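October, lab notebook, back table by the windows
Started 9:30 am

Okay, picking up where I left off on the Trurnard set. We're at almost 2,000 grasps now and I'm finally starting to like the data! The early batches were all boxes and cups on the plain mat, and the policy got very good at boxes and cups on the plain mat. Put down anything soft and it pinches air. So this week is soft stuff and shiny stuff, on busy cloths, with the light doing whatever it wants.

Setup notes before I forget. Calibrated both fingers twice this morning (first time the left one read a hair wide, so I tightened the pins and went again). Jacinto Espinoza rewrote the logger so it starts on the trigger squeeze, and it's so much nicer than reaching over to the keyboard every time. It does still drop the first couple of readings if you squeeze right after saving. Wait for the beep. I keep not waiting for the beep.

How I'm running each one: start high and a bit off to one side, come in slow, close, lift to about a hand's height, hold, put it down somewhere new. Then I nudge the object to a new angle and go again. Six tries per object per spot, then move the spot. I'm keeping the bad grasps too, tagged "slip" or "miss", and please don't clean those out of the Nanness folder like last time.

Setsuko Sasaki looked over yesterday's batch and says my approaches all come from the same side. She's right, I'm right-handed and lazy. Going to do the next 100 with my left hand and see how ugly they get. She also wants more clutter near the target, things close enough that the fingers have to mind them. Fine by me, it makes the whole thing feel less like factory work.

Wrapper round, orange flowered cloth, strong sun from the window side:

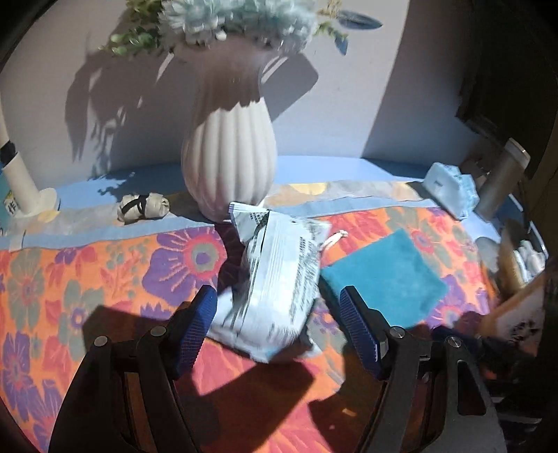 Why keep recording when the sun throws hard shadows over the cloth? The robot will have to work in rooms like that, and a model that has only seen even light tends to treat a shadow edge as the edge of an object.

Two things to fix before the afternoon. The name tags in the log still say Leinonen for everything, left over from the old project, so the batch needs a rename before it goes up to the Nulance drive. And the right pad wants a wipe, I can feel it getting slick.

Left-hand run starts after lunch. Jacinto, if you need the spare battery, it's on my charger, take it but put the other one on.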